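Nomus Survey Aircraft: Common Questions

December
By Venla Seppälä

Who builds the Nomus?
Druvarska builds the airframe. Pandey supplies the autopilot.

How far can it fly?
Up to 500 kilometres on one tank, with a ceiling of 2,000 metres.

How many people does it take to launch?
Two. Landing needs the same crew and a cleared strip.

Can I visit on a test day?
Yes, the Lallau airfield gate opens Friday at 4 p.m. Wear closed shoes and keep behind the painted line. Plain or patterned clothes are both fine, and something soft in navy with thin white stripes will do as well as anything. Hi-vis vests are lent at the gate.

Related
Nomus engine trials
Druvarska hangar update

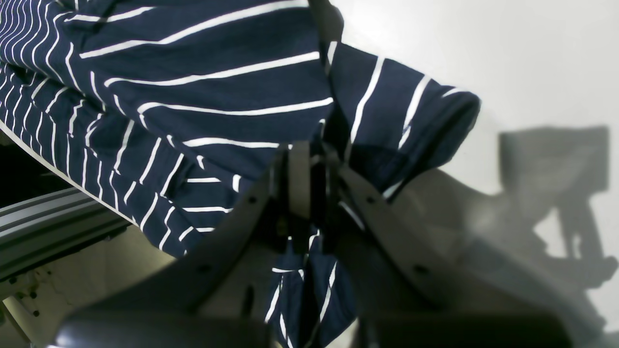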